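What I Spent Setting Up a Small Handheld Gripper Program

2024-09-17

A few people have written to ask how the budget came together for the demonstration recording work I run at Clovetska. I kept putting off the answer because my numbers were spread over two spreadsheets and a notebook. They are in one place now, so I'm going to go through what we bought, what we put off, and what I would order differently.

Some background first. We are a small shop. Most of our income comes from fixing and reprogramming packaging cells for food companies. Last year the owners agreed to put money into recording household tasks by hand, with the idea that we would train policies on our own recordings and later sell the know-how. I had a fixed amount for the first phase and was told not to come back for more until May. That deadline shaped nearly every decision below.

The first decision was whether to buy a second arm. Our existing arm is a Drusten, and it is fine, but it is bolted down in the back and it is used for paying work most days. A second arm of the same class, with a base, a safety scanner and the installation, would have taken most of the budget and left us with one station. For less than that we could equip several people with handheld grippers and record in ordinary rooms. I wrote both options out on a single page and gave it to the owners, and they picked the handhelds the same afternoon. I think they would have picked whatever was cheaper, but I agreed with them.

We ordered four pairs. Three are in use and one is a spare. I argued for the spare and I'm glad I did. Small things fail. A jaw pad comes off, a connector gets bent, someone sets a gripper down on its marker cube and scuffs a face. If you only own what you use, each of those stops a person for the day, and the person costs more per day than the part does. So my first piece of advice is to budget for one complete set that you hope stays in its box.

Cables were the line I got most wrong. I had assumed we would buy them once. We have replaced them twice. People move around, open doors, turn to the sink and turn back, and a cable that was long enough on the bench gets pulled on all day. The cheap ones went at the strain relief. I now buy a better cable at 30 dollars each and keep a drawer of them. I also buy them longer than I think we need, and we go through hook-and-loop ties faster than pens.

Markers were cheap to make and expensive to make well. The first cubes we printed ourselves, on the office printer, on sticker paper, and stuck them on by eye. The corners lifted and two faces were visibly crooked. Rostislav Štěpánek, who does our calibration, spent most of a week trying to get good tracking out of them before he told me to stop being stingy. We had the next batch made properly by a sign printer in Plarkstead on a matte finish. The matte finish matters. Glossy faces pick up the ceiling lights and the tracker drops them.
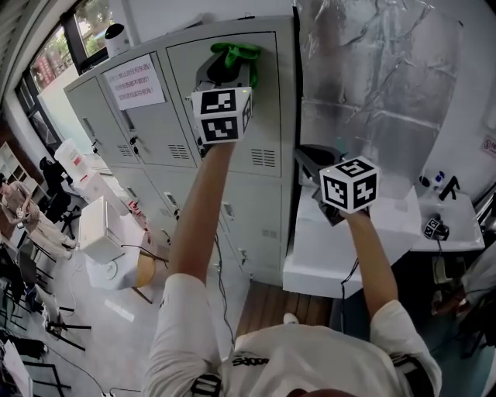 The room itself needed a budget line, and I hadn't given it one. I thought of space as free because we already rent the building. It isn't free once you start putting things in it. You need lockers or shelves with real doors, somewhere to put the stands, a counter at a normal height, and a few stools. You need a supply of ordinary objects like cloths, bottles and bowls, and you need more of them than seems reasonable, because recordings with the same one cloth teach a model about that cloth. I set aside 40 dollars a week for props and we spend all of it. Abdelghani Mansour does the shopping. He has a rule that no two things he buys on the same trip can be the same color, and I've stopped questioning the receipts.

Secondhand furniture is the best value in the whole project. Metal lockers from an office clearance cost less than one of our good tripods. They come with dents and odd hinges, and every door swings a little differently. For our purposes that is useful. I would not buy new furniture for this again. The one new shelf unit we bought is also the one everybody avoids using because it wobbles.

Tripods and stands I would plan more carefully. We bought light ones to save money. Light ones have wide legs, and wide legs take up floor. In a small room the floor is what you run out of first. People step over the legs, somebody catches one, and then Rostislav has to redo the camera positions. Wall and ceiling mounts cost more up front once you include the labor, but I've now paid for enough recalibration hours that the mounts would have been cheaper. They are on the list for the next phase, at the top.

Storage was the other surprise. I don't mean shelves this time, I mean disks. Video from several cameras fills them at a rate I had written down correctly and then not believed. I had budgeted for one storage box. We bought a second within a couple of months, and it was bought in a hurry, so I paid the hurry price. If you're planning something similar, record one full day before you place the storage order, look at how big the folder is, and multiply. Then add whatever you need for backups. I left backups out of the first version of the spreadsheet and the owners noticed before I did.

Labor is the biggest number by a long way. I've seen equipment plans that stop at the equipment and I don't think they are much use. In our first phase the hardware came to less than half of what we spent. The rest was the people doing the recording, the people checking it, and Rostislav. Checking takes longer than I allowed. An episode where the grip slips or the marker is hidden has to be found and labeled or thrown out, and somebody has to watch it to know. I had one checker in the plan and we needed one and a half.

Comfort belongs in the equipment budget too. Holding a gripper in each hand with your arms out gets tiring, and anything above shoulder height is worse. Straps and harnesses come in sizes, and we ordered one size. Hayat, the supplier for our straps, was good about exchanging them, but we lost time to it. Now each person tries the gear on before we order and we write the size down. We also bought an extra chair and changed the schedule so people swap between recording and checking through the day. That change cost nothing and the recordings from late in the day got better.

A few things I decided not to buy, in case it helps someone. I didn't buy a motion capture system. It would have been more accurate, and I had a quote, and the quote was more than everything else combined. I didn't buy a mobile base for the Drusten. I still want one, but there was no task in phase one that needed it. I didn't pay for the extended warranty on the grippers. The parts that break are the parts the warranty leaves out — I read it twice to be sure — and the spare set covers the rest.

I did buy a label maker, and it has been worth every cent. Each gripper, cube, cable and charger has a label with its pair on it. Before that we had a left gripper from one pair matched with a right from another for most of a morning, and all of it had to be thrown out. The label maker is filed under office supplies, so it doesn't even show in my total.

For the next phase I've changed how I write the plan. The old one was a list of items with prices. The new one is laid out by station, so each station has its grippers, its cables, its cameras and mounts, its share of storage, its props for the period and its people. When the owners ask what one more station costs I can give them a number without going back to my desk. It also makes it obvious when something has been forgotten, as the same gap appears in every column.

I've kept a contingency line as well. In the first plan I had it at five percent and used it up on cables and disks. This time it is at ten. One of the owners asked what it was for, and I said I didn't know yet, and he left it in.

The order for the wall mounts goes out once the electrician has been through to tell us what is behind the plaster. I'll post the cost of the installation when I have the invoice. If you're doing something similar and have found a cable that survives more than a few months, please write to me.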